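Guides > Kitchen > Lakorlow counter-top water filter > First fill and flushing
5 min read

3. First fill and flushing

I've set up three of these now (mine, my mum's and the one at work), so this is the order I'd do it in. Have the filter standing where it's going to live before you start, as it's a proper lump once it's full!

1. Wash the upper tank and the lid in warm soapy water and rinse well. Leave the cartridge in its wrapper for now.

2. Screw the tap in from the outside, with one washer on each side of the wall. Hand-tight is plenty.

Caution: please don't use a spanner. Gyula Farkas did on his and split the collar, and the replacement took until June to turn up.

3. Soak the cartridge in cold water for 20 minutes, then push it into its seat until it clicks.

4. Fill the upper tank to the line and let it drip through. The first tank takes 40 minutes or so on mine - go and do something else.

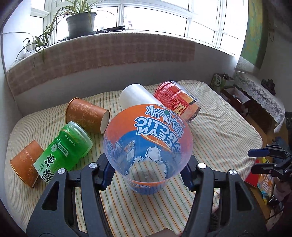
5. Open the tap and run the whole lot away. I give mine to the tomatoes. Fill and empty once more, and after that you can drink it.

Note: grey specks in the first tank are carbon dust and quite normal. If they're still there on the third, take the cartridge out, rinse it and seat it again.

6. Press and hold the reset button until the display reads 816. That's the litres left on a new cartridge. If it says 566 you've got it on the hard water setting, so press once more to change over.

Caution: cold tap water only, never hot. Wipe round the tap the next morning, and if the cloth comes away damp give the collar another quarter turn.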